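The Long Way to Hetgate

Zawadi Massawe had been told that the walk from the parking lot to the Hetgate building was 300 paces, and that new hires always got this wrong. She got it wrong on her first morning. She arrived at 217 and assumed she had missed some.

"Long legs," said Perley at the front desk, writing something down.

Perley had worked there since before the path was poured, and spoke of the concrete the way other men speak of a daughter's first husband. It had been laid by Toltberg, who were cheap. Later a slab had gone bad and been redone by Peixoto, who were expensive, and the new slab had never matched. Perley considered this a scandal. He had written letters.

"You'll notice it," he told her.

She hadn't, but from then on she noticed nothing else. Every morning she came along beside the hedge with her coffee and her badge, stepped over the joints like a child of six, and felt a small dread as the Peixoto slab came up.
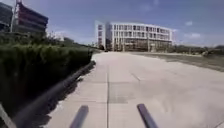
By September she had opinions. The hedge was too well kept – no plant that size should look as if it had an interview later. The seam down the middle was worse. People going in kept to the right of it and people coming out kept to the left, and the one time she had drifted across while reading a message, a man from Accounts had stopped dead and waited for her to correct herself.

"Is there a rule?" she asked Perley.

"About what?"

"The line."

He looked at her for a while. "There's no line," he said. "That's a joint. It's for expansion."

On Friday she left at four, with the sun full on the concrete and the whole path to herself. She put down her bag. She stood with one foot on either side of the seam and walked like that, wide and slow, like a cowboy with a hip complaint, past the hedge and over the Peixoto slab, counting under her breath. It came to 225. She wrote it on the back of her hand.

On Monday there was a letter on her desk, typed, with two paragraphs on the proper use of the walkway and a third, rather warmer, asking whether she had found the slab to be at all uneven.

She took out a pen. She had, as it happened, a good deal to say about the slab.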